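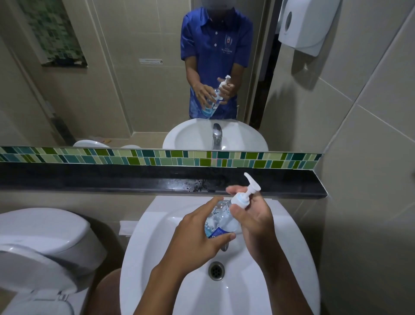 What does a gripper need to know before it can put a pump back in a bottle?

Where the neck is, and which way the tube bends.

Dace Jankauskaitė wrote both lines on the whiteboard on Wednesday and underlined the second. The Sellham robotics club had 42 recorded attempts and a machine, named Juška, that had completed none of them. It brought the tube down beside the neck, pressed, and reported success.

'The pose estimate is fine,' said Fanni Illés. 'It assumes a straight tube.'

'Then bend the model.'

'By how much? Every one is different.'

Dace read the log again. The controller corrected position every 90 milliseconds. The tip of the tube was not in the calculation at all – only the pump head, which the gripper already held.
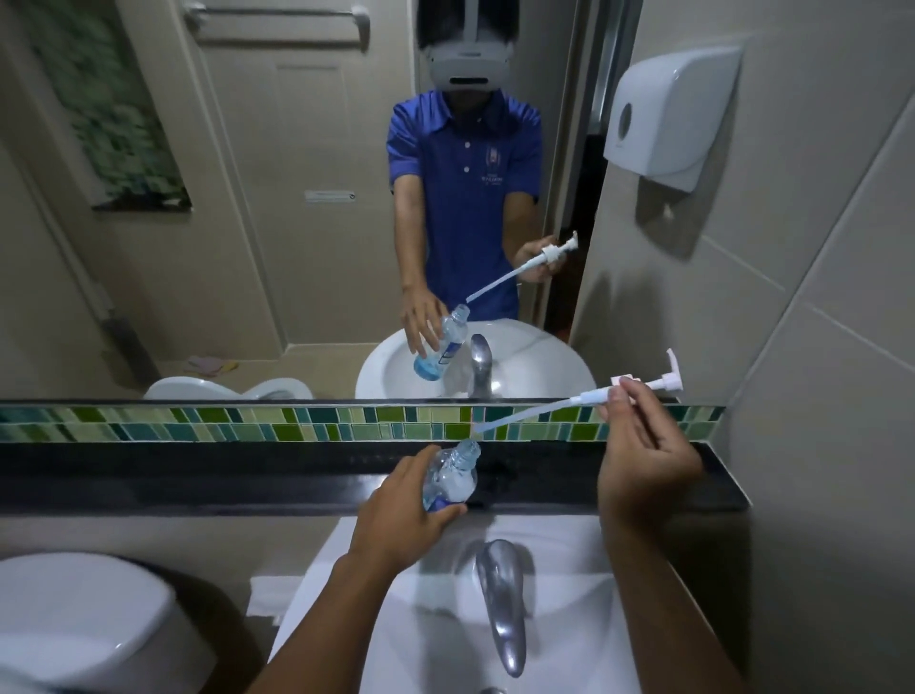 Tip of the tube just above the neck.

Fanni moved the reference point to the tip and restarted the run. Juška lowered the tube, touched the rim, backed off 2 millimetres and tried again to the left. The tube went in.

'Threads next,' said Dace, and opened a new page in the log. Fanni was already looking for the torque settings.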